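**Wrist cable slack on the two-arm cell, how much do you leave?**

**nstueber** wrote:

Hello all. I look after a two-arm cell at Brudow. The task is bag packing: a plush toy and a white case go in an orange and teal backpack on the table. After 2,008 cycles I have a fault on the right gripper. The signal drops for a moment when the wrist turns inward. I would like to hear about your cable routing before I change mine.
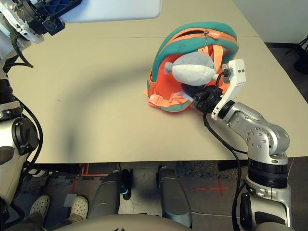
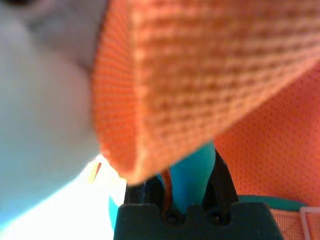
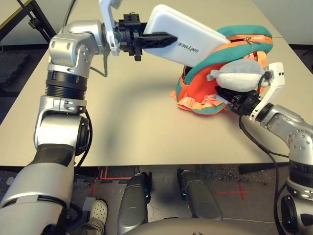
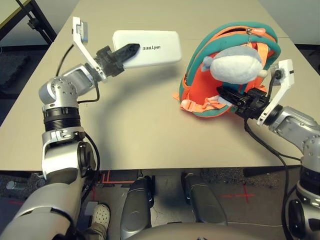

*Backpack task, Brudow cell. The second one is the close view at the gripper.*

**dirceu_d** wrote:

Your loop is too long. In the first picture it goes over the table and down past the front edge. I would shorten it and put a clip on the forearm.

**nstueber** wrote:

I had it short until November. Then the connector was pulled out two times, so I prefer the long loop.

**Gleice Dantas** wrote:

I don't agree with Dirceu (he knows this already). With a short cable the connector takes all the load. Keep the loop, but fix it 8 cm behind the plug. We did so at Ostden and the same gripper has now 2,715 cycles.

**dirceu_d** wrote:

8 cm is fine for you, your bags have no straps. Here the straps lie on the table, and a finger or a cable can catch them. Look at the buckle also.

**a_rezende** wrote:

Before moving any cable, please check the two screws of the finger bracket. Mine were loose at 2,380 cycles and I was looking for an electrical fault for three days.

**nstueber** wrote:

Adalberto, one screw was loose, a quarter turn. I tightened it and fixed the cable as Gleice wrote. The fault came again once this morning, so I will change the plug on the next stop.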